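We use cookies to remember your newsletter preferences. Accept | Manage settings

Linen and soft goods: sorting before the wash

The February intake came to 60 kg, against a washer limit of 18 kg per load. Items are to be opened out and checked on both sides before weighing. Marks hide in folds, and a bundle that goes in crumpled tends to come out with the mark set. 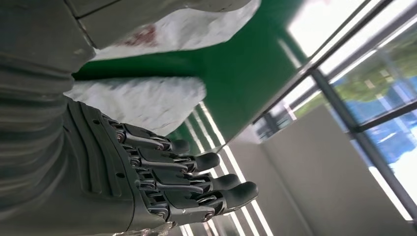 Crumpled white item on the green surface, with a faint reddish-brown mark on the upper part.

Where a mark could be either a stain or print, treat it as a stain until checked. Dab with cold water on a white cloth and wait 6 minutes. Colour on the cloth means the item goes to pre-soak – cold only, no bleach. No colour means it can join the ordinary whites.

Bags are turned inside out and the seams brushed. Drawstrings are tied off.

Felicja Makowska has the revised sorting sheet. Pre-soak tubs are now on the lower shelf, next to the Skedov scales. Queries about load weights go to Kiprono Mussa.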